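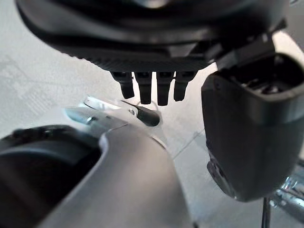

Clellgate Open Water and Family Boating Scheme
Progress report to the Fledstead Leisure Fund
Prepared by Latifa Ouali, scheme lead
4/1/22

Summary

You asked for a plain account of where the money has gone and whether families are getting out on the lake because of it. They are, though in smaller numbers than the bid promised, and I am not convinced the figures we do have prove as much as the last report claimed. I have tried to say so where it applies.

Bookings

The booking system shows 416 family places taken since we opened. I would ask you to treat that with some care. It counts places booked, and a family that moves its trip because of wind is counted again when it rebooks. Maarten Hoekstra went through the jetty sheets for me and found plenty of rebookings, but the sheets for the first weeks were filled in by whoever was on the desk and some have no surnames on them at all. We can't now work out the true number for that period. From the start of next season the desk will tick people off against the booking itself, and I will report heads on boats and nothing else.

The previous report said that demand was "overwhelming". I can't find what that was based on. School holiday mornings fill up. Afternoons mostly don't, and evening trips were dropped after a run of them went out with a single family aboard or were cancelled.

Where families come from

The bid said the scheme would bring in people from Pundisley who had never been on the lake. We ask for a postcode at booking and roughly 40 per cent of those who gave one live in Pundisley. That sounds good until you remember that plenty of people skip the question, and that living in Pundisley is not the same as never having been on a boat. Several of the regulars already had moorings in the family. I have asked Marisol Manríquez to add one short question to the form, "Have you been out on the lake before?", and I would rather have that answered honestly by half the people than guess at it for all of them.

The bus link remains the weak point. The last bus back leaves the Clellgate turning before the afternoon trips are in, so anyone without a car is limited to mornings. I have written to the operator and had a polite reply with nothing in it.

Boats and jetty

Of the 3 boats in the plan, 2 are in use. The third was bought second-hand and needed more work on the hull than the survey suggested. Leobardo Robles has had it out of the water since the autumn and thinks it will be ready in April. He thought the same about January. I have not put it in the summer timetable and will not until it has carried a full load across to the far landing and back.

The new ladder on the swimming jetty is in and is well used by the older children. The non-slip matting next to it has lifted at two corners. The supplier says it was fitted wrongly, the fitter says it was supplied wrongly, and in the meantime we have screwed it down ourselves. I would not use that matting again, whatever the catalogue says about it.

The picnic ground behind the boathouse was cleared and seeded. It was too wet to open for most of the winter and I doubt grass alone will stand up to a summer of pushchairs. A gravel path from the gate would help. It wasn't in the budget and I am not asking for it here, only noting that we may come back to you.

Family days

Elvia Chávez ran the family days, which are the part of the scheme I have the fewest complaints about. Grandparents come, which we hadn't planned for, and they tend to stay on shore with the little ones while the others go out. We need more benches. The treasure hunt to the far landing was liked so much that some children did it on every visit and knew where everything was hidden, so it needs rewriting.

The comment cards are glowing. I would be careful with them too. They are handed out at the end with the hot chocolate, and people who went home cold and early never got one. One parent did write to complain that the children's lifejackets were damp and that the small sizes ran out. She was right on both counts. More small sizes have been ordered from Yao and a proper drying rail is going up in the boathouse.

Money

Spending is within the grant overall. Fuel and boat repairs are over, publicity is under. The underspend on publicity should not be read as a saving: the leaflets for schools were never printed, as the draft had the wrong prices on it and was then left. I would like your agreement to move what is left of that line into repairs, keeping back enough for the leaflets.

What happens next

Before the season opens we will have the new booking form, the desk procedure and the lifejackets in place. The third boat may or may not be there. We will drop the target for evening trips unless you object, and put that crew time into a second morning sailing during the holidays, where there are people wanting to go.

I have left the target for first-time visitors as it stands in the bid. My own view is that it was set too high and without much to back it up, but I would sooner see a season of proper answers before we argue about changing it.

The jetty sheets and repair invoices are at the boathouse office if you want to look through them. Please ring first, as the office is only staffed in the mornings.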